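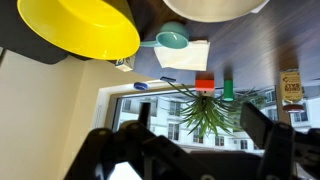 31/01/2021

Sourdough, batch 33, kitchen bench notes

Started from the rye culture Mitra Tehrani gave me, the one we label Mazandarani on the lid so it doesn't get mixed up with the wheat one. Fed it Friday night and again Saturday morning. It was sluggish both times. The kitchen got down to 61 F overnight with the heat off, and I should have put the jar on top of the fridge like I did in batch 31.

Dough went together Saturday at 1:15 pm.

Bread flour (Horlow, the new bag) 893 g
Water, first addition 580 g
Water, second addition 45 g
Starter 180 g
Salt 18 g

The Horlow bag is a different lot from the one we finished last week and it drinks more. At 580 g the dough was stiff enough to tear when I folded it, so the extra 45 g went in with the salt. Ardalan had written "hold back water" next to batch 30 and I did, but for this lot there was no need. Whoever bakes next can put it all in at the start.

Rested 40 minutes before the salt. Folds at 2:30, 3:00, 3:30 and 4:15. The last one was late, I was on the phone. Dough temperature after the second fold was 73 F, which is low for the schedule on the wall. That schedule was written in summer and assumes 78. I keep meaning to redo it.

By 7 pm it had risen maybe a third and had a few bubbles on the side of the tub. Touran's rule is to go by the jiggle and ignore the clock. It jiggled a little. I gave it until 8:40 and then divided it.

2 loaves. One went in the round basket with rice flour, the other in the loaf tin with a piece of parchment. Both into the fridge at 9:10. I didn't weigh them after dividing. The tin loaf was clearly the smaller one.

Sunday

Oven on at 7:30, the cast iron pot inside with its lid. The dial says 475 and the hanging thermometer says 455. Same gap as in December. I've stopped adjusting the knob and just leave it on longer, 50 minutes instead of 40.

Round loaf: in at 8:20, lid off at 8:42, out at 9:06. Opened well on one side and hardly at all on the other. My cut was too shallow past the middle, and the blade dragged. It's the same blade I used at the start of the month, so change it.

Tin loaf: in at 9:15, tented with foil at 9:40, out at 10:00. Inside temp 207 F. It came away from the parchment cleanly but the bottom was pale. Put it back directly on the rack for six minutes with the oven off and the door shut.

Cut the round one at 12:30. Crumb is closed near the base with a couple of big holes under the crust, so underproofed, not badly. Flavor is good, more sour than 32, and the rye comes through. Crust softened within a couple of hours. The tin loaf stays whole until tomorrow, since I want to see how it slices on day two for sandwiches.

Scale

The small scale is drifting again. With the 289 g jar on it (the empty glass one, weighed on Ghazal Dehghan's good scale and marked on the bottom in pen) it read 286, then 291, then 286. Fresh batteries made no difference. It's fine for flour. Don't use it for salt or yeast. I used the measuring spoons as a check on the salt and it looked right, but that's not a method.

Starter log

Sat 8:00 am fed 1:2:2, all wheat
Sat 1:00 pm doubled, took what I needed
Sat 1:20 pm fed what was left 1:1:1, half rye
Sun 8:00 am fallen, smelled sharp, some liquid on top, stirred in
Sun 8:15 am fed 1:3:3, moved to the top of the fridge

It needs two or three days of regular feeding before it's worth baking with again. Tymofii Nechyporuk wants some for his mother. Told him Wednesday, and that it'll be in a jam jar with the lid loose.

Things to try on 34

Warm the water. I used it straight from the tap and that's most of the reason the dough was at 73.
All the water at once.
Bulk to half again in volume, mark the tub with tape at the start so there's no arguing.
Whole wheat at 10 percent if the Jorurby mill flour arrives. It was supposed to come Thursday and the tracking hasn't moved.
Leave the tin loaf out for an hour before it goes in the fridge.

Need: blades, parchment, rice flour, coarse salt. We have plenty of rye.

Print this page | E-mail this page

Recent entries
Batch 32: same dough, longer cold rest
Batch 31: jar on the fridge
Flatbread on the Grenetness griddle
Batch 30 (Ardalan Ghasemi)
Oven thermometer readings, December
Touran Safavi's notes on shaping wet dough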